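Frequently Asked Questions: Household Clearance and Deep Cleaning

Cendow Home Services provides clearance, sorting and deep cleaning for private homes in Bremevel and the surrounding townships. The answers on this page apply to all bookings made on or after Jul 8, 2023. 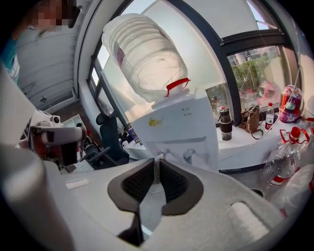 Cendow Home Services
Resident Information Desk

What does a standard clearance include?
A standard clearance covers one room of up to 300 square feet. The crew sorts, bags and removes unwanted items, then vacuums and washes all reachable surfaces. Carpet shampooing and window cleaning are booked separately.

Who decides what is thrown away?
The resident does. Items are placed in three groups — keep, donate and discard — and nothing in the discard group leaves the property until the resident or a named representative has signed the sorting sheet.

May a relative book on behalf of a resident?
A relative may request a booking, but the resident must give written consent before a visit is scheduled. Consent forms are available from the Hoani Street office.

How far in advance should a visit be requested?
Most requests are scheduled within two weeks. Waiting times are longer in March, when demand for spring cleaning is at its highest.

Are there items the crew cannot remove?
Paint, solvents, gas cylinders, medicines and asbestos are excluded. Residents should take these to the Pasex Transfer Station, which accepts household hazardous waste by appointment.

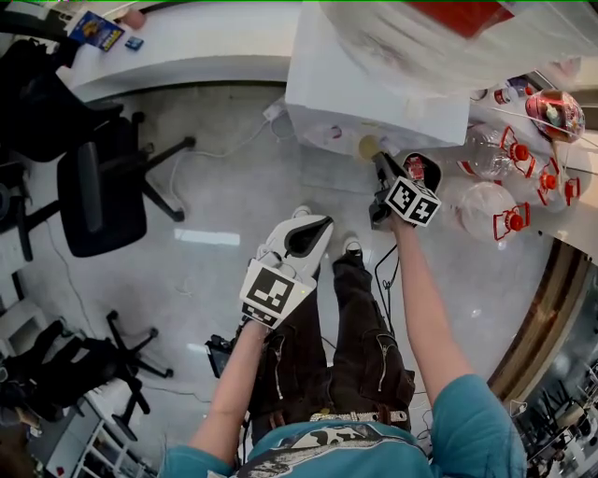

What happens to papers and photographs found during a clearance?
They are set aside in a sealed box and returned to the resident at the end of the visit. The crew does not read or sort personal papers.

Is there a charge for canceling?
Visits may be canceled without charge up to 3 days before the scheduled date. After that, the deposit is retained.

Can the service be repeated?
Residents may book a follow-up visit at the reduced rate within six months of the first clearance. Follow-up visits last up to two hours and do not include the removal of furniture.

How is a complaint made?
Complaints should be sent in writing to Cendow Home Services, P.O. Box 3574, Bremevel. Please include the booking reference and the date of the visit.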